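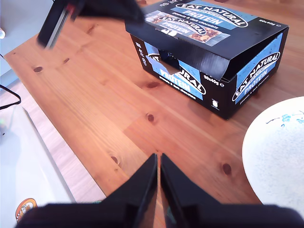 4.2 Snack box task with the Varness kit

We were keen to get the Varness kit out of its case and onto a real table, and it did not disappoint! The kit, sold by Tsoukalas, comes with two-finger grippers, mounts, cabling and a license for the Rarent control software. Setup took us 16 minutes on a plain pine table with no fixtures bolted down.

For this task we chose a cardboard display box of protein bars (Fig. 4). It is a great test object: the wrappers are shiny, the bars lean on each other, and the front wall is torn, so the fingers have to come in over an uneven edge. An operator guided the arms through 159 runs in June, with the box turned to a new angle before each one.

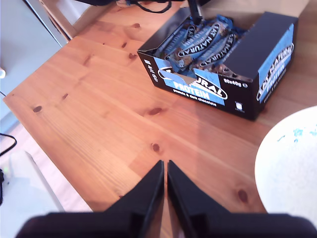
Figure 4. Gripper below the open box of peanut and dark chocolate protein bars, before contact.

What pleased us most was the finger shape. The tapered tips are slim enough to aim at a single bar in a packed row, and we never felt the need to swap them for the wider Brosgate set. Grip force was left at the factory setting for every run.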